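Caderno da copa - entrada de setembro, depois do almoço

Máquina de lavar loiça, lava-loiça e bancada. Continuo as notas sobre a rotina da cozinha pequena, que ficaram a meio quando mudámos as prateleiras. Quem tiver o caderno a seguir pode riscar o que já não se aplicar. 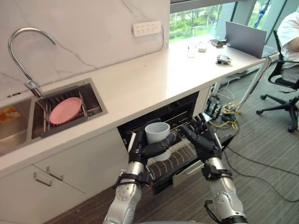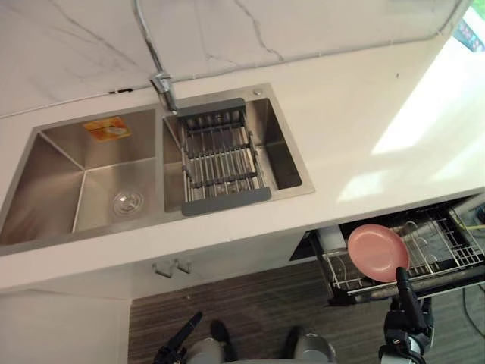

Copa, bancada do fundo. Na primeira, a chávena branca por cima do cesto de baixo da máquina; na segunda, as duas cubas, com o escorredor na da direita.

Começo pela chávena porque foi ela que deu origem à discussão. O cesto de baixo tem as hastes pensadas para pratos e uma chávena cilíndrica não encaixa bem em lado nenhum. De boca para baixo fica apoiada nas pontas das hastes e dança. Inclinada entre duas filas segura-se melhor, mas tem de ficar com a asa para o lado livre, senão empurra o prato vizinho. A regra antiga (chávenas sempre em cima) continua a ser a boa quando há espaço. Quando o cesto de cima está cheio de copos, vai em baixo, inclinada, encostada ao canto.

Pedi à Aitana Montoya que lesse isto antes de passar a limpo. Ela prefere as chávenas de boca completamente para baixo, por causa da água que fica no rebordo do fundo. Tem razão quanto à água. Experimentei as duas posições em ciclos seguidos e a inclinada deixou menos água no rebordo, desde que a inclinação seja a sério. Meio termo é o pior dos casos. Fica como está e ela concorda, com reservas.

Ciclo usado: o curto, 76 minutos. Nas chávenas com café seco não chega, é preciso passar por água antes. Nas de chá chega quase sempre. Não voltei a usar o intensivo, faz muito barulho e aquece a copa toda.

Pastilhas: acabaram as da Danorel e abri a embalagem da Ulter. Não noto diferença na loiça. As da Ulter esfarelam mais ao tirar da caixa e o pó cola-se à tampa do compartimento, que depois abre com dificuldade. Limpar a tampa com um pano seco antes de fechar. Com o pano húmido é pior, faz uma pasta.

Cesto de baixo: corre bem até meio e depois prende um pouco do lado esquerdo. Tirei-o, vi as rodas e uma delas tinha um bocado de etiqueta enrolado no eixo. Tirei com a pinça. Melhorou, mas ainda não corre como o de cima. Puxar com as duas mãos, pelo meio da armação, e não pelas hastes. Se continuar a prender, ver a calha, que não cheguei a desmontar.

Lava-loiça. A cuba da esquerda é a maior e a mais funda e serve para passar por água e para os tachos. A da direita fica para o escorredor. Houve quem trocasse e depois não há onde pousar nada, por isso escrevo outra vez. O escorredor é extensível e apoia-se por cima da cuba. Se ficar torto escorre na mesma, mas com peso tende a fugir para a frente. Alinhar antes de carregar. As varetas são de inox e lavam-se bem; as peças das pontas, de plástico cinzento-escuro, ganham calcário nas juntas e pedem escova.

Vinagre nas juntas: 9 minutos de molho, depois escova dos dentes velha. Com menos tempo ficou uma linha branca que só saiu à unha. Repetir uma vez por mês, mais ou menos, ou quando se vir.

Torneira: convém deixar a bica virada para uma cuba quando se acaba. Com a bica a pingar para o tampo, a água corre até à parede e fica parada na junta. A junta entre o tampo e o revestimento está boa, passei o dedo de uma ponta à outra e não levanta em lado nenhum. Não usar o esfregão verde nessa zona. O revestimento branco com veios cinzentos disfarça quase tudo menos os salpicos de café, que se veem muito e saem com pano e água morna se forem apanhados no dia.

Ralo: desmontei o da cuba grande. Tinha arroz, como de costume. Passar a usar o coador pequeno ao despejar panelas - já comprei dois, estão na gaveta dos talheres compridos. O segundo é de reserva e escusa de ir para o armário de cima.

Tampo: o lado direito do lava-loiça tem de ficar livre no fim do dia. É a única superfície onde se consegue pousar um tabuleiro inteiro, e à tarde o sol que lá bate seca os panos depressa. Secar o inox com pano depois da última lavagem, no sentido do escovado. Contra o sentido ficam riscos finos que se notam com luz de lado.

Armários de baixo, lado do canto: os puxadores em barra estavam com folga. Apertei os parafusos por dentro, com a chave curta, porque a comprida bate na prateleira. Um deles roda em falso ao fim de quatro voltas e precisa de um parafuso mais grosso. Não tinha nenhum à mão. Procurar na caixa da Hordiienko, que traz medidas sortidas, ou pedir na próxima encomenda à Plustville juntamente com os feltros.

Tomadas da parede: manter a chaleira afastada da cuba, mesmo que o cabo chegue. Limpar a régua só com pano seco.

Ordem que tenho seguido para carregar, a ver se serve aos outros:

Primeiro esvaziar a máquina por completo, começando pelo cesto de baixo, senão a água do de cima cai na loiça seca.
Passar por água o que tiver restos agarrados, na cuba grande.
Pratos em baixo, do maior para o menor, de trás para a frente.
Copos em cima, chávenas em cima enquanto couberem.
Chávenas que sobrarem, em baixo, inclinadas.
Rodar os braços aspersores à mão antes de fechar, um quarto de volta chega para ver se batem.

O que for de plástico colorido lavo à mão e deixo no escorredor. Já tivemos pratos que perderam o brilho na máquina e um que empenou.

Tempo total de carregar e arrumar, com a loiça de um almoço: uns 4 minutos se a máquina já estiver vazia. Não vale a pena tentar baixar isto.

Por fazer:
Parafuso do puxador.
Ver a calha esquerda do cesto de baixo.
Sal da máquina, a luz ainda não acendeu mas os copos estão a sair baços.
Etiquetar a caixa das pastilhas com a data de abertura.
Perguntar à Aitana se quer ficar com o resto do vinagre de limpeza ou se compro outro garrafão.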